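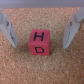
Review: Plisen bench arm with the Mets two-finger gripper, after one season in our packing room

We make and pack wooden letter cubes at Mundthorpe. There are six of us in the packing room and a seventh from September until the Christmas orders are out. Last year the owners bought a Plisen arm for the bench nearest the door. I run that bench, so I was asked to write up how it has gone for the other workshop at Tallcombe, who are thinking of getting one.

The job we gave it is small. Cubes come down from finishing, someone tips them on to the bench, and each has to be picked up and set in a tray the right way up. A person does this quickly and without thinking, but after a few hours your wrists know about it. Two of our packers had been moved off the job for that reason before the arm came.

Setting up
It took two days, with Octavio Cisternas from the supplier on site for the first. He was patient and stayed until the arm could fill a tray. The manual is poor. It explains the software menus one by one and says very little about what to do when the gripper closes on nothing. We wrote our own page for that and taped it to the cupboard.

We marked up a batch of plain cubes with marker pen for practice and I would do the same again, as you can knock them about and it doesn't matter. We also put cork down on the bench. On the bare top the cubes slid when a finger touched them early. With cork they mostly stay put.

In use
It is slower than a person. On a good day it does around 500 cubes in a shift on its own, and a practised packer will beat that before lunch. It does keep going through breaks, and the last tray is as straight as the first.

The gripper works well on cubes that lie apart from each other. The fingers need space on both sides, so if cubes are touching it either pushes them along or stops and asks for help. Out of every 100 it will place 90 or so without anyone going near it if they have been spread properly, fewer if they have been tipped in a heap. The camera at the wrist copes with our reds and blues. It was bad with the natural finish, and we had to change the lamp over the bench.

Noise is not a problem. You can talk over it.

What it changed for us
Hours have stayed the same and the seasonal place was filled as usual, which was the first thing everyone asked. The work has changed though. Whoever is on the arm bench spreads cubes, swaps trays and clears stops, and does the checking at the same time. Some like this. One of my colleagues asked to go back to hand packing after a fortnight, saying she was tired of waiting for it to get stuck. We now change over every 2 hours and there have been fewer complaints.

Sore wrists are down. The two packers I mentioned are back in the room and take their turn at that bench.

I would have liked us to be asked before it was bought. The bench height was chosen for the arm and is wrong for anyone under average height, and we are still waiting for a platform. Training was given to two people only, so when we were both off in November it sat under a cover for three days.

Costs
I don't see the invoice. The replacement finger pads are 80 pounds a set and we are on our second. Get a spare set with the order, as ours took three weeks to arrive.

For Tallcombe
If your cubes are all one size and you have room to spread them, it will do the job. For mixed sizes I would wait, as changing the settings takes me most of a tea break every time. Ask for four people to be trained, and get the bench height agreed before anything is bolted down.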